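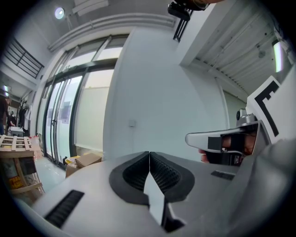
March
By Hnat Kovalchuk

Bikdale has finished refitting the upstairs room at its Brudosville building and will open it to local groups next month. The work took 18 weeks and covered the ceiling, the lighting and the walls. The room keeps its high ceiling and the long white beam with its molding, and the walls are white. A round light glows on one part of the ceiling, with a bright rectangular fluorescent light set in farther over, near a ribbed white panel with parallel grooves.

The room can be booked for classes, meetings, craft sessions and repair evenings. It holds up to 50 people seated. Bookings run in blocks of 2 hours, mornings through evenings, and groups may take back-to-back blocks if the calendar allows.

Hakeo, the contractor on the project, handled the electrical work and the painting. Ilie supplied the folding tables and stacking chairs -- 73 pieces in all, kept in the storage closet by the stairs when not in use.

"People told us the old room was dim and hard to work in, especially in winter," said Hnat Kovalchuk, who managed the project for Bikdale. "Lighting was the first thing on the list. We wanted to keep the molding too, and that took longer than the rest of the ceiling put together."

Groups that used the room before the closure will get first choice of their old time slots. They should confirm with the front desk before the end of March. Remaining slots will then be offered to new groups in the order requests come in.

Booking forms are available at the front desk in Brudosville. Tables and chairs are included in the booking -- groups set up for themselves and put everything back afterward.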